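Enier 진공 흡입식 다림질 작업대
셔츠·블라우스 마감용 / 스팀 별도 공급형

제품 개요
제조사: Dundus
품목: 진공 흡입식 다림질 작업대(직사각 상판)
적용: 세탁소, 소규모 봉제실, 유니폼 관리실, 의상실
스팀 공급: 외부 보일러 연결(별매)
재고 상태: 주문 후 출고

Enier는 다림질 중에 원단을 상판에 밀착시키고 스팀으로 공급된 수분을 아래쪽으로 빼내는 작업대이다. 상판 하부의 팬이 공기를 빨아들이고, 흡입된 공기는 후면 배기구로 나간다. 원단이 다리미를 따라 밀리지 않으므로 셔츠의 앞단, 요크, 커프스처럼 폭이 좁은 부위를 한 손으로 잡고 다릴 수 있다. 면 포플린과 옥스퍼드, 면·폴리에스터 혼방, 리넨에 맞추어 설계되었다. 벨벳과 코듀로이 등 파일 직물에는 별도의 바늘판 커버가 필요하다.

주요 사양
상판 길이: 1361 mm
작업 높이: 1005 mm(조절식 받침발을 모두 올린 상태)
흡입 세기: 3단계
흡입 조작: 발판 스위치
상판 가열: 전기식, 온도조절기 내장
상판 구조: 타공 강판, 실리콘 폼, 폴리에스터 커버
프레임: 분체 도장 강관
배기: 후면, 연장 덕트 연결 가능
제어: 기계식 다이얼
품질보증: 2년(커버와 폼 제외)

상판
상판은 타공 강판 위에 내열 실리콘 폼을 올리고 그 위에 통기성 커버를 씌운 구조이다. 타공 간격은 가장자리로 갈수록 좁아진다. 흡입력은 팬에서 먼 쪽에서 떨어지기 때문에 간격을 균일하게 하면 모서리에서 원단이 들뜬다. 커버는 둘레의 조임 끈으로 고정하며 공구 없이 교체한다. 끈은 작업자 반대편에서 묶는다. 앞쪽에서 묶으면 매듭이 소매에 걸릴 수 있다.

폼이 한쪽만 눌려 주저앉은 경우 앞뒤를 바꾸어 한 번 더 사용할 수 있다. 뒤집어 쓰는 것은 허용되지 않는다. 폼의 아랫면은 윗면보다 밀도가 높고 통기량이 적다.

상판 가열은 건조 보조용이다. 다리미의 열을 대신하지 않는다. 가열을 끈 채로 스팀을 계속 쓰면 상판 내부에 응축수가 고이고 커버에 얼룩이 생긴다. 작업을 시작하기 전에 상판이 설정 온도에 도달했는지 표시등으로 확인한다.

흡입부
팬은 상판 하부 케이스 안에 수평으로 장착된다. 세기는 전면 다이얼로 선택한다. 약은 얇은 안감과 폴리에스터 조젯, 중은 일반 셔츠지, 강은 리넨과 두꺼운 면에 쓴다. 강으로 얇은 원단을 다리면 타공 무늬가 겉면에 배어 나올 수 있다. 무늬가 남은 경우 흡입을 멈추고 스팀만 가볍게 쏘인 뒤 그대로 식힌다.

발판은 밟는 동안에만 흡입이 작동하는 방식이며 고정 기능은 없다. 원단의 위치를 맞출 때는 발을 떼고, 다리미를 내리기 직전에 밟는다. 다리미를 뗀 뒤에도 잠시 더 밟고 있으면 남은 수분이 빠지면서 주름이 고정된다. 접힌 선의 유지력은 다리미의 누르는 힘보다 마지막 흡입 시간에 더 크게 좌우된다.

스팀 연결
Enier에는 보일러가 포함되지 않는다. 권장 조합은 Lenihan 소형 보일러이며, 작업대 하단 선반에 볼트로 고정할 수 있도록 구멍 위치가 맞추어져 있다. 타사 보일러를 사용하는 경우 선반 브래킷을 따로 주문한다. 다리미 호스는 상판 뒤쪽 지지봉에 걸어 천장 방향으로 빼고, 호스가 상판 위에 닿지 않는지 확인한다. 호스 안의 응축수가 다리미로 되돌아가면 첫 분사 때 물방울이 떨어진다.

보일러에는 연수 또는 제조사가 지정한 물을 쓴다. 향료가 든 다림질용 물은 노즐과 전자밸브를 막으므로 사용하지 않는다. 풀먹임이 필요한 경우 원단에 직접 분무하고, 분무한 부위는 흡입을 켜기 전에 잠시 둔다. 곧바로 흡입하면 풀이 커버와 폼으로 빨려 들어가 굳는다.

설치 조건
바닥은 수평이어야 한다. 받침발은 네 모서리에서 각각 조절하며, 조절 후 잠금 너트를 조인다. 후면은 벽에서 떼어 배기를 막지 않도록 한다. 습기가 차는 좁은 공간에서는 연장 덕트를 창이나 환기구 쪽으로 돌린다. 덕트를 꺾어서 연결할수록 흡입력이 떨어지므로 굽힘은 최소한으로 한다.

전원은 접지된 전용 콘센트를 사용한다. 보일러와 작업대를 같은 멀티탭에 연결하지 않는다. 정격과 차단기 용량은 제품 후면 명판과 동봉된 설치 설명서를 따른다.

권장 작업 순서(긴소매 셔츠)
깃: 안쪽 면을 먼저, 끝에서 중앙으로. 겉면은 같은 방향으로 짧게 마감
요크: 상판 모서리에 어깨를 걸고 중
커프스: 단추를 푼 상태로 안쪽, 겉쪽 순서
소매: 옆솔기를 맞추어 펴고 흡입으로 고정한 다음 솔기에서 바깥쪽으로
앞판: 단추 달린 쪽부터. 단추 사이는 다리미 끝만 사용
뒤판: 상판 길이 방향으로 펴서 한 번에

구김이 심한 셔츠는 다림질 전에 손으로 털어 큰 접힘을 풀고, 밑단의 양쪽 모서리를 잡아 당긴 상태에서 상판에 내려놓는다. 접힌 채 흡입을 걸면 접힌 선이 그대로 눌린다. 연한 색 셔츠는 커버의 오염이 옮겨 묻기 쉬우므로 흰 면 덧천을 한 장 깔고 작업한다. 덧천은 커버보다 자주 세탁한다.

다린 뒤에는 바로 옷걸이에 걸고 맨 위 단추만 채운다. 접어서 포장할 셔츠는 열기가 완전히 빠진 다음 접는다. 온기가 남은 상태에서 겹쳐 쌓으면 아래쪽 셔츠의 앞단에 단추 자국이 생긴다.

유지 관리
매일: 작업 종료 후 가열을 끄고 흡입만 잠시 돌려 폼을 건조
매주: 커버 세탁, 흡입구 보풀망 청소
매월: 타공판 표면의 풀 찌꺼기 제거, 받침발 잠금 너트 점검
수시: 발판 케이블의 눌림과 꺾임 확인

보풀망이 막히면 소음이 커지고 흡입이 약해진다. 팬 고장으로 접수되는 건의 상당수가 보풀망 청소로 해결되므로 점검 요청 전에 먼저 확인한다. 커버는 찬물에 세탁하고 건조기에 넣지 않는다. 줄어든 커버를 억지로 씌우면 폼 가장자리가 말려 올라온다.

증상별 점검
흡입이 전혀 되지 않음: 발판 커넥터, 전면 차단 스위치
한쪽만 흡입됨: 폼 방향, 커버 이중 장착 여부
상판이 축축함: 가열 다이얼, 보일러 응축수 배출
흰 셔츠에 누런 점: 폼 열화, 풀 찌꺼기, 다리미 바닥판
작동 중 떨림: 받침발 수평, 팬 고정 볼트

선택 품목
Mestow 소매판: 상판 좌측 또는 우측에 장착하는 회전식 암. 작업대의 흡입을 암 쪽으로 전환하는 레버 포함
교체용 커버: 회색 한 종류
바늘판 커버: 파일 직물용
호스 지지봉 연장대
배기 연장 덕트
보일러 선반 브래킷

Mestow 소매판을 장착하면 작업대의 전체 폭이 늘어난다. 벽에 붙여 쓸 계획이면 암의 회전 방향을 주문할 때 지정한다. 출고 후에도 방향을 바꿀 수 있으나 흡입관을 분리해야 한다.

포장 및 배송
상판과 프레임은 분리 포장된다. 포장된 상판은 승강기 깊이의 거의 3분의 2를 차지하는 경우가 있으므로 반입 경로를 미리 확인한다. 조립에는 육각 렌치가 필요하며 상자에 들어 있다. 상판을 세워서 보관할 때는 팬 케이스가 아래로 가지 않게 한다.

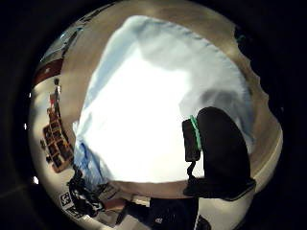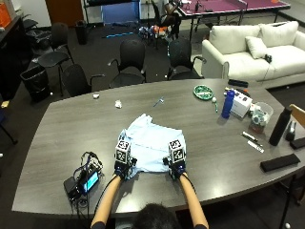
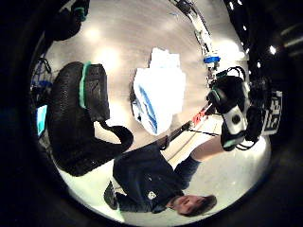 구매 후기
봉제실에서 Lenihan 보일러와 같이 쓰고 있습니다. 흡입은 중으로 두면 셔츠지는 거의 다 해결됩니다. 발판에 고정 기능이 없는 점은 뒤판처럼 오래 밟아야 하는 부위에서 불편합니다. 소매판은 나중에 추가했는데 회전 방향을 반대로 주문해서 흡입관을 풀고 다시 달았습니다. 클램프가 뻑뻑하니 미리 방향을 정하고 주문하세요. 커버는 두 장을 번갈아 쓰는 편이 낫고, 회색 말고 밝은색도 있었으면 합니다.

판매처 답변
클램프는 장착 볼트를 반 바퀴 풀고 돌리면 힘이 덜 듭니다. 밝은색 커버는 현재 취급하지 않으며, 연한 색 원단에는 흰 면 덧천 사용을 권합니다. 고정식 발판은 Enier와 호환되지 않습니다.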